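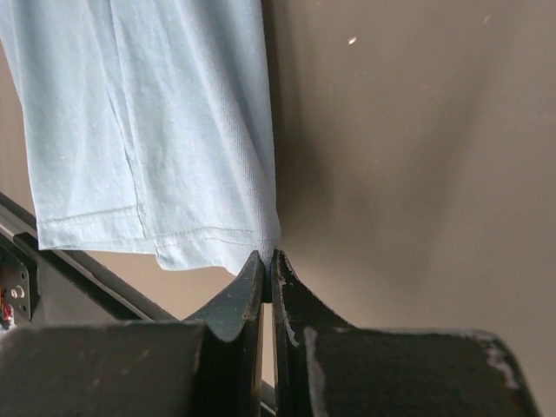
Light blue cotton, stitching along the hem

From: Tiina Kiiskinen
To: Lumthorpe sewing and mending list
Subject: Re: Thread for cotton jersey, and the June swap

Asabe Ogunleye wrote on Thursday:
> Which thread do you all use for T-shirt hems? Mine break
> the first time I pull the shirt over my head. I use the
> cotton thread from Bednárik, the 200 metre spool. Also, is
> the swap still in June, and may I bring fabric that is cut?

Dear Asabe, dear all,

I had the same trouble for a long time. Cotton thread does not stretch, so on jersey it breaks before the fabric does. Now I use polyester for all hems, also on cotton shirts. I buy the 300 metre spools, but if you sew much, the 3000 metre cone is cheaper — you only need a stand for it, or a jam jar behind the machine.

Please look also at your stitch. If you have no twin needle, a very narrow zigzag is good enough. Make it a little longer than you think and do not pull the fabric from behind. I press the fold first and sew it when it is cool. For the needle I take a ballpoint 75, and 90 only for sweatshirts.

About the swap: yes, it is in June, but I do not have the day yet. Cut pieces are welcome if they are bigger than a pillowcase. Please write the fibre on a paper and pin it on, last year we had many arguments about what was viscose.

I am still looking for Drarnetari pattern 274, the child's nightshirt. My copy has lost the sleeve. If somebody can trace it for me I will pay the postage.

Regards,
Tiina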